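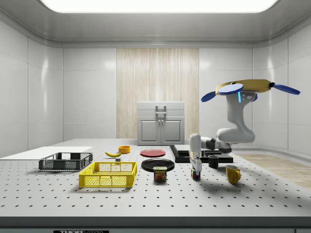

Usa Sangkhawat wrote to us in July that the gripper on her table cell had begun setting cubes down with one edge slightly up, and wanted to know whether she should retrain the whole grasp or just change the finger pads. Change the pads first! It's a three-minute job on the Briem, and it cures more sloppy placing than any amount of fiddling with the software.

Briem tabletop cell: setting up and looking after it

The Briem is the cell we build at Jultville for people who want one arm, one perforated table and a lot of ordinary objects to practise on. The arm sits on a low platform bolted straight into the table grid, so you can shift it a row or two and tighten it down again before your tea goes cold. We're very fond of this arrangement. Every position is a hole you can count to, and once you've written down the hole numbers you can strip the cell and have it back the same way next morning.

Simulated twin

Each cell comes with a scene file for Watora, our rendering and simulation package, with the room, the table and the starter objects (plates, mugs, crates, a bowl, a banana, a puzzle cube, a meat tin) already in it. Run your first picks there. If you move the real platform, move the one in Watora as well and save the scene under a new name. People forget this constantly, us included, and then spend an afternoon blaming the arm.

Mounting the platform

Wipe the table and the underside of the base. Grit under one corner will tip the arm by a hair, and a hair at the base is a lot more by the time you reach the fingers. Put all the bolts in finger tight, then work across the diagonals. Check them again after the first 100 cycles, when everything has had a chance to settle.

Finger pads

The gripper has two parallel fingers, each with a pad held on by a single screw from the back. Change both pads together, even if only one looks tired. With the power off, open the fingers by hand, take out the screws, slide the old pads down and off, and push the new ones up until they click. Then run the closing routine with nothing between the fingers, so the controller learns the new zero.

Pads last 1,000 picks on hard plastic and painted tins, longer on fruit and softer things. Glazed mugs are kind to them. Crate mesh is dreadful for them, so if you're lifting crates by the sides all day keep a spare set in the drawer.

Joints and cabling

The joints are sealed and want no grease from you, ever. Dust the covers with a dry cloth. At 4,000 hours the wrist should come back to us for new seals; Troels Lauritsen does these on the bench and sends a sheet with the before and after readings, which makes surprisingly good reading.

Cable faults nearly always show up as a stutter in one direction only. Turn the base slowly each way at low speed and listen. If it stutters, reseat the plug under the platform before ordering anything.

What fits

Pads and screws for the Briem also fit the older Ernex gripper. Ernex fingers do not fit the Briem, as the slot is 3 mm narrower. The platform goes on any table with the same hole spacing, and we'll happily send the drilling pattern if yours is different.

Spare parts in stock: finger pads (pair), pad screws, base bolts, platform plug, wrist seal exchange.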